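桌面协作机械臂安全操作规范编制项目
中期进展报告

提交对象:Vullum基金项目管理处
承担单位:Mumham自动化实验室
执笔:Eun-ji Seok
日期:2020年4月12日

一、报告范围

本报告说明项目自去年九月启动以来的工作,内容包括规范文本的编制情况、仿真试验的安排、与合作单位Öberg的意见交换、经费使用中需要调整的部分,以及下一阶段计划。立项书中列出的任务编号在本报告中沿用,没有改动。

项目要交付的是一份供中小型工作间使用的操作规范,暂名《Vireck桌面作业规范》。规范面向在桌面上做抓取、放置、分拣等轻载作业的单臂设备,不涉及移动底盘,也不涉及重载工位。立项评审时有专家问到本规范与现行国家标准和国际标准的关系,我们的处理办法是:凡现行标准已有规定的,规范只写明引用,不另立数值;现行标准留给使用单位自行判断的地方,规范给出填写表格和判断步骤。目前的草稿基本按这个办法写成,第四章还有几处表述不合要求,正在修改。

二、规范文本进展

草稿现有7章。第一章至第三章(适用范围、术语、人员职责)已经定稿,项目组内部不再讨论。第四章(作业区划定)和第五章(末端执行器与夹指)为征求意见稿。第六章(仿真与实机的衔接)是本期的主要工作,写完了初稿。第七章(记录与复核)只有提纲。

第四章的修改集中在作业区边界的写法上。初稿要求使用单位在桌面上贴出边界线,试用后发现,贴线对人有用,对依靠相机工作的程序却会带来影响,有的程序会把贴线当作物体边缘。现在改为两种做法任选:一是贴线,同时在感知程序的测试记录中注明贴线的颜色和宽度;二是不贴线,在控制器中设置虚拟边界,并在工位旁张贴平面图。采用第二种做法的,每次搬动工作台后必须重新核对边界坐标,核对人和复核人不得为同一人。

第五章规定了夹指的检查项目。尖头夹指单列一节。草稿中写明,夹指前端收窄成尖的,空载移动时也按带工具状态管理,操作人员进入作业区前应使设备停在规定的退避位置,不得只依靠降低速度。Öberg方面认为这一条对教学场合过严,建议允许在手动低速模式下接近。我们查阅了所引标准中关于手动模式的条款,同意在正文后加注,说明在何种使能方式下可以接近,正文保持不变。

夹指更换后的核对也在这一章。现行做法差别很大,有的单位更换后只试夹一次,有的完全不留记录。草稿要求更换后核对工具坐标、夹持行程和仿真模型三项,任何一项没有更新的,不得运行自动程序。仿真模型一项容易遗漏,故在检查表中排在最前。

三、仿真与实机的衔接

第六章占本期工作量的大部分。立项书只要求给出原则性意见,编制过程中我们认为原则性意见难以执行,改为写成可以逐条核对的要求。

本章的基本规定有以下几条。

仿真中通过的程序,在首次上实机前应有书面的通过记录,记录中写明仿真场景的版本、夹指模型的版本、光照设置和物体清单。

仿真场景不得只使用均匀光照。至少有一组试验应包含多个光源造成的重叠阴影和高亮区域,且阴影应落在夹指的作业路径上。

仿真场景中应有一组试验,把物体放在相机视野的边缘,使其只有一部分可见。程序在这种情况下应当停止、重新取像或请求人工确认,三者选其一,选哪一种由使用单位在风险评估表中写明。

感知程序把阴影判为物体的,按误检记录;把物体判为阴影的,按漏检记录。漏检一律按较高等级处理。

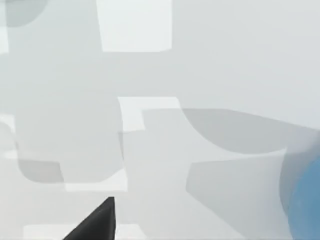

误检和漏检分开记录,是本期讨论时间较长的一项。早先的试验表只有一栏“识别错误”,统计起来方便,但看不出错误的方向。对操作安全来说,两类错误的后果不同。误检多半使设备停下或绕行,损失的是时间;漏检则可能使夹指直接碰到物体,物体换成人手时后果更重。分栏之后,填表时间有所增加,试填的操作人员反映可以接受。

按新表完成的仿真试验共903次,全部有完整记录。其中有15次记为漏检,项目组逐次复看了取像和关节数据。漏检集中在两种情形:物体颜色偏灰且边缘模糊,或者物体与阴影相连。程序在这两种情形下给出的置信度并不低,因此单靠提高置信度门限不能解决问题。第六章据此增加一条,要求感知程序在置信度之外另设一项独立判断,例如深度数据或第二个视角,两项结果不一致时按有物体处理。

这一条对只装单个相机的设备有影响。为了不把这些设备排除在外,规范允许用改变相机姿态后再次取像代替第二个相机,但两次取像之间夹指必须停在退避位置。再次取像会延长单次作业时间,具体延长多少与设备有关,规范不作规定。

需要说明的是,仿真结果不能代替实机验收。草稿明确写了这一点,并规定实机首次运行应采用低于正常作业的速度,现场至少有2人,其中一人专门负责急停,不参与观察数据和记录。只有一人在场的,不得进行首次运行。

四、试用情况

征求意见稿在Mumham实验室内部和Öberg的培训车间各试用了一轮。试用采取照表操作的方式,项目组成员在旁记录,不作提示。

意见比较集中的是检查表篇幅。培训车间认为班前检查表太长,学员往往从上到下一次打完勾。我们把班前检查表拆成两张,一张为每班必查,一张为更换夹指、搬动工作台或修改程序后加查。每班必查的一张取消了打勾,改为填写读数或状态,例如退避位置的关节读数、急停按钮试按后的控制器提示。填写读数比打勾费事,但能看出是否真的查过。

另一条意见涉及术语。草稿中的“作业区”“协作区”“受限区”在不同章节用法不一,操作人员反映难以对应到自己的工位。第二章已补充一张对照表,第四章和第六章的用词正在统一。

还有意见提出,风险评估表应当附一份填好的范本。项目组对此有不同看法,担心范本被照抄。目前的方案是附一份只填前半部分的表格,物体清单和人员接近方式两栏留给使用单位自己填写。

五、存在的问题

实机试验进度落后于计划。由于近期实验室出入受限,原定本期完成的实机对照试验没有做完,现有结论主要来自仿真。第六章凡是只有仿真依据的条款,草稿中都加了标记,实机数据补齐后再决定是否保留。如果补测结果与仿真不一致,以实机为准修改条款。

光照条件的描述方式还没有确定。照度计读数只能说明亮度,不能说明阴影的形状和层数。我们试过用光源数量和方位描述,也试过附取像样张,两种都不理想。前者填写麻烦,后者无法比较。下一阶段拟请Öberg提供车间现场的数据,再定写法。

记录保存期限也有待商定。项目组倾向于保存到该程序停止使用为止,Öberg希望给出固定年限,便于纳入其现有的档案制度。

六、经费

人员费用和材料费用按预算执行。差旅费用支出低于计划,原因是两次现场会议改为远程进行。申请将差旅科目的结余转入设备租用科目,用于补做实机试验时延长租用期。调整不涉及总额变化,申请表另行提交。

七、下一阶段安排

恢复正常出入后,先补做实机对照试验,顺序为物体部分可见的情形在前,重叠阴影在后,均匀光照作为对照放在最后。补测期间第四章和第五章继续修改,不等待试验结果。

第七章由Eun-ji Seok负责起草,初稿完成后送Öberg提意见,再提交管理处。送审时将附上征求意见的处理情况表,未采纳的意见逐条写明理由。

请管理处就以下两项给予答复:一是差旅结余转入设备租用科目的申请;二是实机试验延后期间,第六章可否先以试行条款的形式提供给参与试用的单位。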